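Vendham repair drive passes 1,000 mark

Wed 14 July

The Vendham library's old computer drive closed its doors Saturday with 2,108 items handed in, way up on last year. Desktops mostly. Printers too, plus a lot of cables.

Samira Khoury, who runs the front desk, said the line went past the bike racks before nine. "We ran out of tags by lunch," she said.

Of the desktops, 590 are headed for local families and the senior center on De Luca Street. The rest go for parts or scrap. Bamen, the recycling firm, is hauling the scrap for free. First pickup was yesterday, second one is still to be scheduled.

Drive started in April as a two week thing. Got extended twice after the county cut its own curbside pickup for electronics.

Leonardo Russo dropped off three towers from his late father's tax office. Wiped the drives himself, he said, and kept the keyboards.

Anyone still waiting on a reciept should email the desk, not call. The phone line is shared with the childrens room.

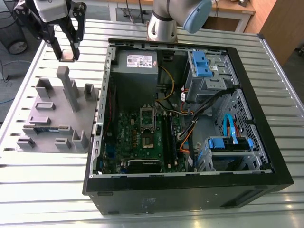
What they still need

Memory, power cords, flat screens 19 inches or bigger. No tube TVs. Drop off at the side door, weekdays until 5.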